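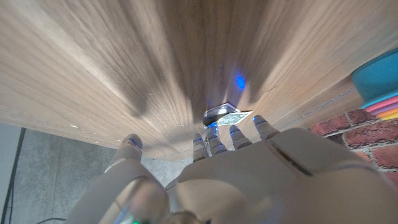
I am refinishing a pale wooden top and need to settle two points before I open the can. The top was sanded by the previous owner and given some clear coat in November, product unknown. I have no records beyond that. The first point is sheen. What is likely an indicator light makes an oval blue spot on the grain just past the small black-and-silver device with the folded bill tucked partly under it, and that is brighter than I want on a surface I sit at in the evening. The second is the near edge toward the left, where there are small specks and tiny light marks and the boundary is not quite even. I can't tell whether they are dust, bare wood or finish that has chipped.

What I have on hand:
Whitlock hardwax oil, matte, one can, unopened
Sanding sheets in 120, 180, 240 and 320 grit
Gray nonwoven pads
Mineral spirits

I would prefer not to sand to bare wood. The grain runs in long curves that draw together at one darker, tighter spot, and I don't know whether the top is solid or veneered. If it is veneer I don't want to find out with a sander. Can a matte coat go over what is there? And should the edge be treated first, or together with the rest?

Posted by Zollaron, Feb 20, 2023
Filed under: Finishes, Tabletops, Repairs

Koltano

Identify the existing coat first. Everything else depends on it.

Pick a place on the underside if the same finish was carried around, otherwise a back corner. Wet a cotton swab with denatured alcohol and hold it on the surface for a minute. If the finish turns sticky, it is shellac. If nothing happens, try lacquer thinner on a fresh spot. Softening there points to lacquer, though some water-based finishes will also soften. If neither has an effect, you most likely have an oil-based varnish or a two-part coating. Then put a drop of water on the surface and leave it for 8 minutes. A dark ring means the coat is thin or is an oil that has worn.

Hardwax oil has to get into wood fibers. Over a film finish such as varnish or lacquer it will sit on top, stay soft and rub off. So:

Existing coat is oil or wax oil: clean with mineral spirits, let it dry, scuff with the gray pad, apply the Whitlock thin, buff off the excess. Two thin coats at most.

Existing coat is a film: leave the can closed. You can lower the sheen mechanically. Use the gray pad dry, light pressure, full-length strokes, and stop as soon as the surface looks uniform. If that is too uneven, apply one coat of a compatible matte varnish after scuffing.

On the blue spot: a matte surface will not remove it. It spreads the reflection over a larger area and makes it dimmer. The light source is unchanged. If the spot bothers you more than the general sheen does, put a small piece of translucent tape over the indicator or turn the device so the light points another way. Try that before you touch the wood. It takes less than a minute and can be undone.

On solid or veneer: look at the end of the board, not the face. In solid wood the lines on the face should continue down over the end as growth rings. On veneer you will see a thin face layer over something else, or a separate strip glued along the edge. Curved lines on the face don't decide it, as both sawn boards and veneer sheets can show them. The dark, compressed area might be the grain bending near a knot, or just the way the board was cut. I would not sand harder there to even out the color. The color goes all the way through and you will only make a dip.

The wide darker bands across the top look like shadow to me and not stain. Move the lamp and check before you plan any color correction. If a band moves with the lamp, leave it alone.

Drololero

I had specks like that on a shelf and it was sawdust stuck in the varnish. Just sand it and recoat, works fine. I did mine with 120.

Comments on this post:

Koltano: 120 is too coarse for a surface that may be veneered. It also leaves scratches that show under a matte finish on pale wood, especially across curved grain, where part of every stroke is cross-grain.

Drololero: Mine was pine, so maybe it didn't matter. I did have to go over it again with 240.

plane_and_square

Adding the edge, as that part was only half covered.

Wipe the edge with a white cloth dampened with mineral spirits and look at the cloth. Then look at the edge while it is still wet. Marks that come off on the cloth were dirt. Marks that disappear while wet and return when dry are bare fibers or scratches. Marks that stay visible while wet are in the finish or in the wood, and you can check which with a fingernail. Loose finish will catch and flake. Filler or a paint spot will not.

For bare fibers, wrap 320 around a small flat block and pass along the edge by hand, always in the lengthwise direction. Six strokes, wipe, look again. Do not tip the block up onto the face. On veneer that corner is the first place to go through.

If the boundary is uneven due to missing wood and not missing finish, decide how much you care. A dent of this kind can be filled with a wax stick in a pale color, but wax has to go in after the finish and not before it. Most coatings won't stick to it.

Do the edge first, then face and edge together in the same coat. If you coat the edge separately, you get a lap line where the two meet, and on a blond surface it shows.

Clear the top completely before any of this and keep it clear until the coat has cured. Paper is worse than people expect. A bill or receipt left under something on a fresh oil finish can stick or transfer print. Rubber feet also leave marks. I keep everything off for 11 days. The can may give a shorter time, but that is normally for light use.

Zollaron

Results so far. Alcohol: no effect. Lacquer thinner: no effect. The water drop left no ring. I am treating it as varnish and the Whitlock goes back on the shelf. The board end shows rings that line up with the face at the one corner I can get to, so probably solid, but I will work as if it were veneer.

Most of the specks came off on the cloth. Two are still there when wet and don't catch a fingernail. I am leaving those.

Tape on the indicator reduced the spot enough that I will try the gray pad only, no new coat. Test area is the back corner.

Koltano: Check the test area with the lamp low and from the side. Overhead light hides pad marks.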